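Minside - a blog from the packing side

Blue bins, month five

My sister asked me at dinner on Saturday whether the robots had taken my job yet, and I said no, they've taken my walking. She thought I was being cute. I used to wear a step counter on shift until it started depressing me, and then in February they switched on the new cell at Moromano and I dug the thing out of a drawer again. First full day: 3,893 steps. I used to hit that before the first break!

So yes, it's been a while since I posted, and a few of you have asked how it's going since I was so grumpy about it over the winter. I went back and reread that post and wow. I stand by maybe half.

For anyone new, I work in a warehouse that ships small parts (hinges, clips, brackets, little bags of screws, an unbelievable number of rubber feet). Everything lives in blue bins. When I started, the job was: get a list, walk to the shelf, pull the bin, count out the parts, put the bin back, walk to the next shelf. You got to know the shelves like your own kitchen. I could find the long hinges in the dark. Now the bins come to us on the rails and a good part of the grabbing and shifting gets done by the arm, and we do the counting, the checking and the sorting out of whatever goes sideways.

The project has an official name, Plerusier, which everybody pronounces differently. I say it like a cough drop. The company that set it up is called Gökçe, and their people were on site for weeks, very polite, always eating lunch standing up. They asked us a lot of questions in the beginning, and I'll admit I didn't think they were listening. But one of the things we kept going on about was that the bins look alike, truly alike, same blue, same shape, and that when you pull the wrong one at the end of a shift it's because your eyes have quit on you. They put in a second scan at the counting bench after that. I was pleased and a little annoyed that it took outsiders.

It's a lot of blue, is what I'm saying. I dream in it.
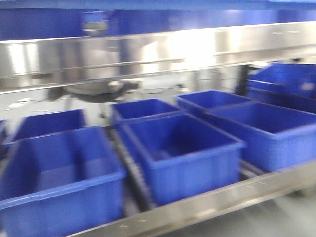
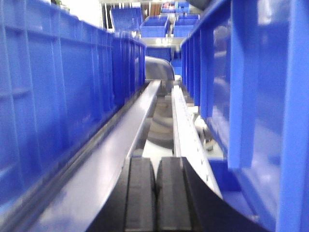

Blue bins and metal rails, and in the second one the black gripper is down at the bottom.

The gaps between the bins are what got me at first. I'm a person who shoves things along with my hip. I've worked next to shelving my whole adult life and I've never once thought about how much room my hand needs to get between two bins, because my hand just goes there. The arm needs the bins to be where they're supposed to be. If somebody sets one down crooked, it may stop and wait, and then a light comes on and one of us goes over and straightens it. In the first week I think I straightened bins all day long. I came home and straightened the books in my living room.

It's better now. We set them down straighter and the arm has gotten less picky (there was an update, I don't understand the update). On a good shift I get called over 3 times. On a bad one I stop counting and start muttering.

What has changed the most is the noise and the talking. Walking the shelves, you'd pass people. You'd get thirty seconds of somebody's divorce, then on the next lap you'd get the next thirty seconds. I followed an entire kitchen remodel that way, one aisle at a time. Now we're at the benches, and you'd think that would make it easier to chat, but the bins arrive at the speed they arrive and you kind of have to keep your head down. We do more of our talking at lunch. I miss the laps, and I did not expect to.

What I don't miss is my left knee. I haven't iced it in ages. The heavy bins, the ones full of steel plates, used to come off the low shelf and you'd feel it all the way up your back, and I haven't lifted one from the floor in I don't know how long. My shoulders are a different story - standing at one bench all day gets you right between the blades, and it took some loud complaining before we got to swap stations halfway through. If your place is about to go through the same thing, ask for the swapping on day one and get it written down. And ask for the mats. Ours came late and they're wonderful.

The job question, the real one, not my sister's version. They told us there wouldn't be layoffs and so far there haven't been. A couple of people left on their own and they weren't replaced, and I notice that. We've got 261 kinds of parts coming through the cell now and the plan is to get up to 1,298, and when I heard that second number I did some math on the back of a packing slip that I didn't enjoy. I asked about it at the meeting. The answer was that there would be other work, and when I asked what other work, the answer got longer and vaguer.

I did put my name in for the cell training. It's two mornings a week and you learn how to restart things properly, clear a stuck bin, and read the screen so you know what it's complaining about. There's a small raise with it. I'm the oldest one in the class and I take notes in a paper notebook, and I've already been asked if people can copy them, so there.

Next time I'll write about the new break schedule, which I have OPINIONS about. Also, the soup recipe people wanted is coming, I just need to find where I wrote down the amount of barley.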